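Filed under: Short Fiction, Screens & Sound
Search stories Enter keyword Go

Conform

06/08/2022

The picture for episode 7 of Saliba was locked at Firstead in December. Locked meant that no shot could change length without a form, and the form had to be signed by the network, Stastora. The dialogue editor received the locked picture as a reference file with timecode in the upper left corner and the old temp voices on track two.

The temp voices were to be replaced. The lead, a lighthouse robot with a hinged jaw, had been recast after the sixth episode. The new actor had recorded all lines in one session. The takes were labeled, leveled and loaded into Evell, the program Firstead used to line up speech with drawn mouths.

Evell reported that every line fit except one. In the final scene the robot tells the keeper's daughter that the lamp will be left on. The animation held the jaw open for 17 frames after the last word. The old actor had filled those frames with a breath. The new actor had not.

The editor tried the standard fixes. Stretching the word "on" produced a metallic flutter above the vowel. Borrowing a breath from another line worked on small speakers and failed on large ones, where the room tone changed underneath it. Cutting away early would have required the form.

The editor opened the old session and listened to the original breath by itself. It had been recorded close to the microphone. There was a click at the front, probably the tongue, and a slight drop in pitch at the end. On the meter it peaked low. It was not a word, so the contract that removed the old voice from the series did not mention it.

The editor placed it on track two, matched the equalization to the new actor, and added a short fade on either side. Played back, the line was continuous. The daughter looked up at the lamp. The jaw closed on the correct frame. 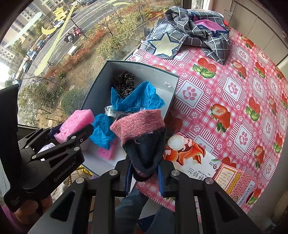 Was that last breath in the delivered takes, the mixing stage asked over the talkback, because the log did not list it. The stage had no objection to the sound. It only needed a source for the paperwork, and it needed it before the final pass.

The editor said the source would be sent over within the hour.

The log had a column for performer. Each row accepted one name from a list, and the old actor's name had been taken off the list when the recast was entered. The column could also be set to "effects," which required a description. The editor typed "breath," deleted it, and typed "lamp housing, air." Evell accepted this. It moved the clip from the dialogue group to the effects group and changed its color from green to gray.

The final pass ran without stops. At the end of the reel the stage asked for the lamp housing to come up 2 decibels, and it was raised.

Stastora approved the episode with one note, on the spelling of a credit. The foreign versions were prepared from the effects tracks, as was usual, with all dialogue removed. There were 11 of them. In each one a different actor said the lamp would be left on, in a different language, and for 17 frames afterward the same person breathed out.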